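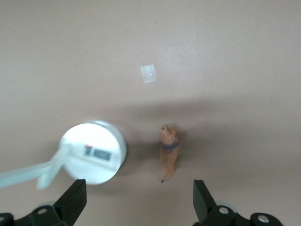

ZIRNERTON SOCCER CLUB

Minutes of the Regular Meeting of the Board of Directors
Held 11/2/19 at the Clubhouse, Promar Field

Presiding: Rania Chamoun, President

1. Call to Order

The President called the meeting to order at 7:04 p.m. The Secretary confirmed that a quorum was present. The agenda was adopted with one change, the item on winter training being moved ahead of the item on player transfers.

2. Approval of Prior Minutes

The minutes of the previous regular meeting were approved with a correction to item 6, in which the opponent for the second away match should read Qudah Athletic and not Qudah Rovers.

3. Report of the Head Coach

The Head Coach reported that the men's first team stands third in the league with 2 matches left before the winter break. The team has conceded 9 goals this season, the lowest total in the division. The starting left back remains out with a hamstring strain and is not expected to return before the break. The reserve goalkeeper has been cleared for full training.

The women's first team has advanced to the next round of the regional cup and will play at home. The opponent will be known once the replay between Plimum and Qudah Athletic has been completed.

A director asked whether the first team would carry enough defenders into the spring. The Head Coach replied that he would prefer to sign one experienced center back and to promote one player from the under-19 squad. The report was received.

4. Winter Training

The Board reviewed offers for indoor training space. The rate quoted by the Plimum Sports Hall is $169 per session, including use of the locker rooms. The school gymnasium is less expensive but is not available after 8:00 p.m. and does not permit the use of full-size goals.

Motion: That the Club reserve the Plimum Sports Hall for the first teams, and that youth squads up to under-13 train in the school gymnasium. Moved and seconded. Discussion followed on travel for players without cars, and the Team Manager was asked to arrange a shared ride list. Motion carried, one opposed.

5. Player Transfers

The Secretary reported that Qudah Athletic has made a written inquiry about the Club's leading forward. The player is registered through the end of the current season and has not asked to leave. The offer includes a payment of $800 to cover registration and development costs.

Directors expressed differing views. Two members held that the Club should not release a regular starter to a direct rival during the season. Another noted that the player may leave without any payment in the summer. The President stated that the player should be consulted before any reply is sent, and reminded directors that the matter is confidential until it is settled.

Motion: That the Secretary acknowledge the inquiry in writing and advise Qudah Athletic that no release will be considered before the season has ended. Moved, seconded, and carried unanimously.

6. Field and Facilities

The drainage work along the north touchline at Promar Field is complete. The referee's room door does not lock and will be repaired before the next home match. The request for a second set of portable goals was tabled.

7. Discipline

The league has confirmed a one-match suspension for the first team captain following his dismissal in the away match at Plimum. The Board resolved not to appeal.

8. Other Business

A parent's letter concerning playing time in the under-11 squad was referred to the Youth Coordinator for a written response. Order forms for club jackets must be returned to the office before the end of November.

9. Adjournment

There being no further business, the meeting was adjourned at 8:51 p.m.

Respectfully submitted,
Secretary to the Board

Approved: Rania Chamoun, President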